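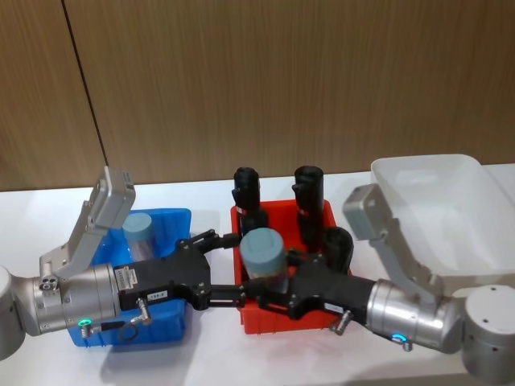 Two robot arms and three plastic bins at the white table.

So I finally bought the mandolin. Those of you who sat near me at the spring jam in Gernum have heard me talk about it for months, and I think a few of you were ready to buy it for me just to get some peace! It's an old Eretti with a flat back and a crack in the top that somebody glued a long time ago. I paid 500 for it at the Pardale swap meet, which is more than I told my family, so please keep this newsletter away from them.

The first week was rough. I've played guitar since I was a teenager and I figured my left hand would know what to do. It did not. The frets are tiny, the strings come in pairs, and my pinky spent most of that week landing on two notes at once. I was tuning for longer than I was playing.
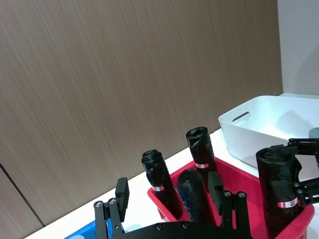 Rolls of black garbage bags in the red tray.

What got me going was the Beaudoin Waltz. A lot of you know it from the slow session (it's number 67 in the blue songbook, the one with the coffee rings). It sits nicely in G, the A part barely leaves the first two strings, and you can play it as slow as you like and people will still dance to it. I played it 40 times in one evening with a pencil mark for each go. By the end my fingertips looked like waffles but I had the whole tune, even that awkward jump in the B part.

I did try to add tremolo. Bad idea! It sounds like a phone going off in a drawer. I'm leaving it alone until the fall and sticking to plain down-up picking.

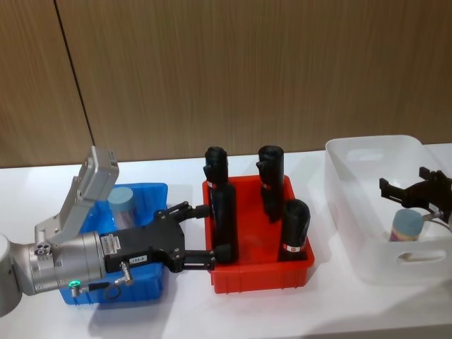

A couple of questions for the mandolin people, if you feel like writing in. Do you change all eight strings together or one pair at a time? And what pick are you using? I started with my thin guitar pick and it just flapped around. The heavy one with the rounded corner is much better, although I've already lost it twice under the couch.
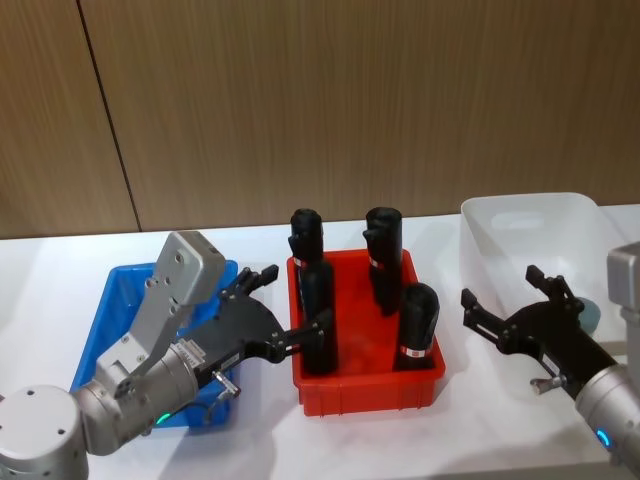
Bins in a row, with an arm reaching in from each side.

The July slow session is at 7 p.m., same room as before, and I'm bringing the Eretti. I'd love to start with the waltz while I've still got my nerve. If there's time after that, somebody please teach me the second half of the Pardale Reel, I only know the part everybody knows. Bring a chair if you have one that doesn't squeak.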